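Narnon (band)

Narnon is a rock group from the port town of Wostport, known for long songs, short concerts and a running dispute with almost every record shop that has tried to file it under a genre. The name is written with a single capital letter. Early posters spelled it NARNON, Nar Non and, for one harvest festival, Norman.

Background

The group formed as a wedding band. Its members have described this period as an apprenticeship, and the couples who hired them have described it in other ways. The repertoire at the time was made up of waltzes, slow dances and a small number of original songs, which were played late in the evening when the older guests had gone home or could be encouraged to.

The first recordings were made at night in the back room of a furniture store in Wostport. The room had good carpets and a door that did not close, and traffic can be heard on most of the tape. Listeners have sometimes taken the trucks for a synthesizer. The group has never corrected this and later hired a synthesizer player, whose parts sound a good deal like trucks.

The tape was passed around by hand and reached Sfakianakis, a small label that had until then released mostly harbor songs and a successful series of accordion instructionals. The label offered a contract for one album with an option on another. The band signed it in April and read it the following winter.

Recordings

The debut album, Customs Shed, has nine songs and runs for 80 minutes, a length chosen because that was what a disc would hold. The closing track, "Ferry Cancelled," takes up a large part of it. It consists of a bass figure, a second bass figure and a spoken list of departure times. Local radio played an edited version that left out both bass figures, and it became the group's best-known song.

The label had asked for something shorter the next time. The second album, Inland, was shorter, mainly through the removal of the choruses. Reviews were divided. The Wostport evening paper called it brave and ran the piece on the same page as the tide tables. It sold poorly at first and then steadily, helped by a rumor that it had been withdrawn, which the label did not deny for as long as copies remained in the warehouse.

A concert recording, Two Encores, followed. It contains one encore.

Musical style

Most songs are built on a slow, even drum pattern over which guitar and voice enter late and, in some listeners' opinion, reluctantly. The lyrics deal with weather, rented rooms, municipal paperwork and the sea, which is generally blamed for something. The singing is low in the mix. Lyric sheets were included with the debut but were taken from an earlier draft, and fans who learned the words from them can still be picked out at concerts.

The group rejects the label "post-rock" and has also rejected "slowcore," "dock rock" and "rock." A shop in Wostport eventually gave the band its own divider, placed between Military Bands and Miscellaneous.

Live performances

The standard set lasts under an hour, which allows for half of the debut album or all of the popular songs. The group has usually preferred the former. It plays seated when possible. Stage talk is limited to the titles of songs, and these are not always the songs that follow.

A tour with the louder and much quicker group Mirkov ended early after 2 dates. The official explanation was a shared van. Mirkov later recorded a version of "Ferry Cancelled" that lasts 2 minutes and includes the whole list of departure times, and Narnon's members have said they admire it, in a tone that interviewers have found hard to write down.

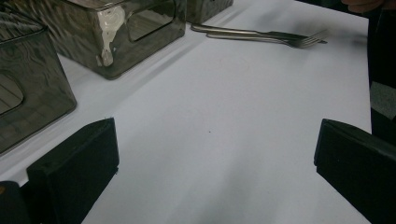

Split and reunion

Narnon announced its breakup from the stage at the end of a summer concert, between two songs, and then played the second one. Part of the audience took the announcement for a title. Several members went on to other projects, including an instrumental duo and a return to weddings, which paid better.

The reunion came when Sfakianakis reissued Customs Shed with the traffic noise cleaned off the tape. Fans objected strongly, and so did the band, which got back together chiefly to complain. A corrected edition restored the trucks. Rehearsals for the complaint went well enough that concerts were booked, and the group has performed from time to time since then, mostly in Wostport and mostly in the off season.

Discography

Customs Shed (studio album)
Inland (studio album)
Two Encores (live album)
Customs Shed, cleaned edition (reissue, withdrawn)
Customs Shed, corrected edition (reissue)

See also

Music of Wostport
Mirkov (band)
Sfakianakis (record label)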